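Dirklow (record label)

Dirklow was an independent record label and mail-order singles club based in Ellovmont. It was run by Carmela Amato from the rear half of a music shop and issued punk, post-punk and home-recorded electronic music, most of it on seven-inch vinyl. The label's catalog runs to 39 numbered releases. It is known mainly for its subscription series, its boxed sets and the early records of the group Ruramska.

Background

Amato had worked behind the counter of the shop for several years before the label began. The shop sold used records, guitar strings and tickets for local shows, and it kept a rack of cassettes left by bands on a sale-or-return basis. The first Dirklow release was drawn from this rack. It was a four-song compilation with two groups on each side, transferred directly from the cassettes with no further mixing.

The name comes from a bus stop near the shop, and the first labels used the lettering of the stop sign, traced by hand. Later releases used a heavier typeface, although the traced version returned on some inner sleeves.

The compilation sold through in the shop and by post. Amato used the income to pay for a second pressing and for studio time for Ruramska, a trio who had supplied the opening track.

Singles club

The singles club opened with the fourth catalog number. Subscribers paid in advance for a season of records and received one each month except August, when the pressing plant was closed. Membership was limited to 200 in the first season. The limit was later removed, but the print on the club sleeves was not changed, and copies from the third and fourth seasons still carry the words "one of 200." This has caused frequent errors in dealers' listings.

Club pressings differ from shop pressings in three respects. The club copies have a large center hole, a plain back cover and a sheet of notes typed by the band. Shop copies have a small hole and a printed back, and usually no insert. The music is the same on both, with one exception: the club copy of catalog number 17 has a longer fade on the second side.

Pressing and mastering

All Dirklow vinyl was pressed by Donati, a small plant that also made spoken-word and language-course records. Donati required a minimum order of 1,000 for any title that had both a picture sleeve and printed labels. Smaller orders were accepted with stamped white labels, and most club records were made this way.

Lacquers for the early titles were cut at a low level to fit longer songs onto a side. Surface noise is therefore easily heard on quiet passages. From catalog number 12 onward the label asked bands to keep each side short, and the cuts are louder. The letter D in the run-out area was scratched by the cutting engineer and appears on every title. A second letter, where present, marks a recut side — usually B, in one case C. 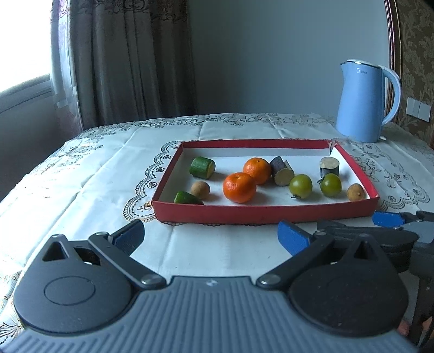
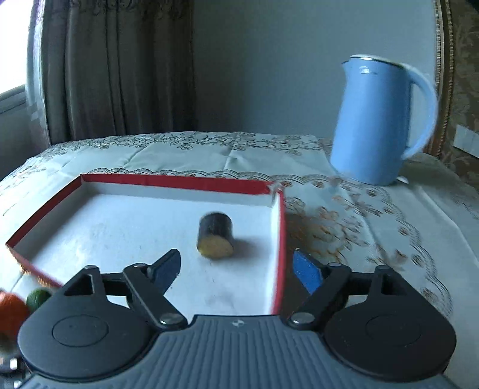
Boxed sets were offered at the end of each club season to members who wanted to keep the year's records together. The boxes were ordered flat from a stationery supplier and folded at the shop, with a season number stamped inside the lid. Each had a lift-off top over a shallow tray with red sides and a white floor, close in form to the one holding the tangerines in the first picture, though made square to suit a seven-inch sleeve. The low sides left the top edges of a full set exposed when the lid was off, and sleeves kept in these boxes often show a line of fading along one edge. Later boxes were deeper and had a ribbon for lifting out the records. Sets with an undamaged lid are scarce, as the corners were fixed with tape that dried out and let go.

Musical style

The first dozen releases are mostly fast guitar music recorded in one or two takes. Songs are short, the vocals are placed high in the mix and the bass is often louder than the guitar. Amato produced several of these sessions and preferred to record the whole group in one room, with the amplifiers turned toward the wall.

Later releases are more varied. They include solo pieces for drum machine and organ, a reading of letters over tape loops, and two singles by a choir. Reviews in local fanzines were divided on the change. Sales of the electronic titles outside the club were low, and unsold shop copies of these were later given away with orders.

Ruramska

Ruramska recorded five singles and one album for the label. The album, the only full-length Dirklow release, has a running time of 40 minutes and was taped over two weekends. It combines new versions of three songs from the singles with material from the group's stage set. The opening track, played at a slower speed than on the earlier single, became the label's most widely heard recording after it was used as the closing music of a late-night radio show.

The group left Dirklow after the album. The split was not hostile, and the drummer continued to help with packing the club mailings. A planned sixth single exists only as a test pressing, with a blank label and no D in the run-out.

Closure

The club ended when Donati stopped making seven-inch records. Amato looked for another plant but found the minimum orders too high for the membership at that time. Subscribers with records still due were offered a refund or a credit at the shop. Two further titles were issued on cassette only and bring the numbered catalog to its end. They share the artwork of the last vinyl single, printed in a single color.

The shop continued to trade for some years and sold remaining stock from a bin near the door. The master tapes stayed with the bands. No label-wide reissue has been made, but individual groups have released their own recordings, in some cases from vinyl where the tape had been lost.

Catalog notes

Numbers 8 and 23 were assigned but the records are known in very small quantities. Number 8 was withdrawn after the sides were pressed with the labels reversed, and a corrected version was sent out under the same number. Number 23 is a one-sided record with a smooth reverse. It was given to members who renewed early and was never sold in the shop.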